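Enalero Community Workshop
Minutes of the Furniture and Rooms Meeting

Last updated: 17 November 2020

Chair: Mariama Appiah
Minutes: Jailson Macedo
Apologies were received from the representative of the Tutine building office.

1. Minutes of the previous meeting

The minutes of the July meeting were read and approved with one correction. Under item 4, "shelving" should read "tables and shelving." The corrected copy has been placed in the binder at the front desk.

2. Matters arising

The Chair reported that the sticking door between the workshop and the corridor has been planed and rehung. The key to the supply closet has not been found. Mr. Macedo was asked to obtain a quotation for a new lock from Zunduvar before the next meeting.

The question of evening heating was carried forward. The Tutine building office has not yet replied in writing.

3. The large table

3.1 The meeting considered the condition and future use of the large cream table in the workshop. Members had been invited to look at it beforehand, and written remarks had been received from the sewing group and the map-mending class.

3.2 The Chair reminded the meeting that the top is in two panels, the front one wider than the rear. The sewing group had asked whether the narrower panel could be placed at the front, so that the seam would fall farther from where fabric is folded. It was noted that the seam already lies toward the back, and that turning the table would bring it closer to anyone seated along the present front edge. The request was withdrawn.

3.3 The map-mending class had asked that the seam be covered with tape during its sessions, as thin paper can catch when drawn across a join. The meeting had no objection in principle. Concern was expressed about the residue left by tape on pale surfaces, and it was agreed that only low-tack paper tape should be used, to be removed at the end of each session. 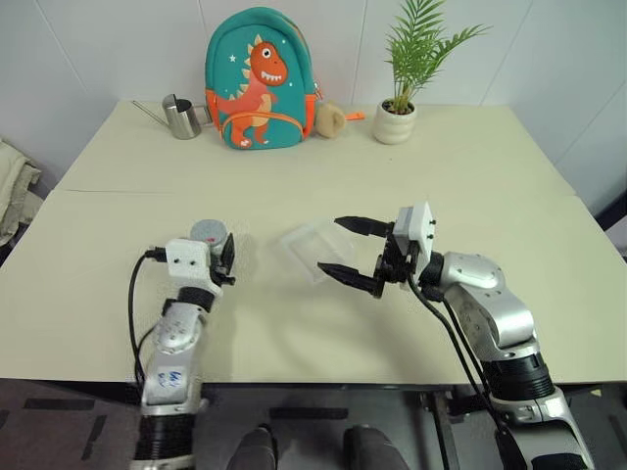
3.4 Discussion then turned to cleaning. The present practice varies among groups. Mr. Macedo stated that a scouring pad had been used on at least one occasion and asked that this not be repeated. It was resolved that the top be wiped with a damp cotton cloth and mild soap, then dried, and that solvents be used only with the agreement of the Chair. Cutting directly on the surface is prohibited. Cutting mats are kept in the second drawer of the gray cabinet.

3.5 A replacement top had been priced by Imai at $228, with a further $63 for delivery and fitting. Members held differing views. It was argued on one side that a single unbroken top would suit all groups, and on the other that a table in two panels can be repaired one panel at a time. The Chair observed that a single top of that size might not pass through the corridor door. Imai is to be asked for the dimensions as delivered.

3.6 A motion to purchase the replacement top was put and was not carried. A second motion, to defer the matter until the spring budget is known, was carried.

4. Floor

It was reported that the floor beside the workshop sink is worn. The meeting agreed that no work should begin while the heating question remains open. Groups are asked to lift furniture when moving it and to replace any missing felt pads. A packet of pads is available from Mr. Macedo.

5. Booking sheet

The booking sheet will be moved from the workshop door to the front desk with effect from the start of next month. Entries must show the name of the group, the hours required and whether the large table is needed. Pencil entries will be treated as provisional. The limit on any one booking was set at 2 hours, except by prior arrangement.

6. Other business

The Chair thanked the map-mending class for sorting the paper drawers. A request for an additional stool was referred to the Tutine building office.

7. Next meeting

The date will be posted at the front desk. Items for the agenda should reach Mr. Macedo in writing.

Comments

R. (sewing group): Please could the minutes say which soap? The bottle by the sink has lost its label.

Front desk: The dish soap under the counter is fine. A new label will be put on the bottle.

Mapfolder19: We have tried the paper tape on a scrap panel at home and it came off clean. Will bring our own roll.

Contact: Front desk, Enalero Community Workshop | © 2020 Enalero Community Workshop | Back to top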